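Compostable and "eco" bin bags: your questions

Do I need a special bag for the bathroom or office bin?
Probably not. Most of the claims on the packet are about what happens to the bag in ideal conditions, and your bin is unlikely to offer those.

Will a compostable bag rot in landfill?
Don't count on it. Landfill is packed tight and short of air. Makers seldom put that on the front of the box.

What does "plant-based" mean?
Less than you'd hope. It says where some of the material came from. It doesn't say how much, or whether your council will take it.

Are the dearer ones stronger?
We bought rolls from Kestetow and Garov and used them at home from May. The Garov roll cost 185 pence more and split just as often. Cristian Chávez, who did most of the carrying, would not buy either again.

Can I put bottles and caps in a lined bin?
You can, but they'll go wherever the bag goes. If your council collects plastic bottles, keep them out – a green logo on the liner won't get them recycled.
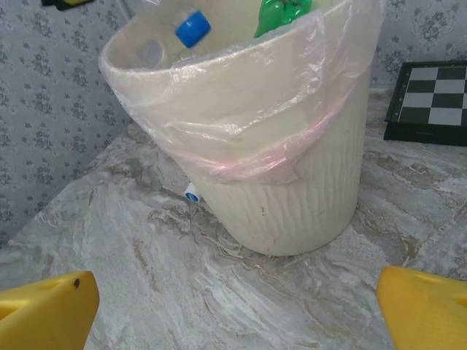 A small bin with its liner folded over the rim.

Can I just skip the liner?
For dry rubbish, yes. Tip it out and rinse when needed. Begay sells a "liner-free" bin for this, but we can't see what it does that an ordinary one doesn't.

Do you get paid by any of these firms?
No. Trotalholm offered us free samples and we said no.

Last checked: Thursday, October 20, 2022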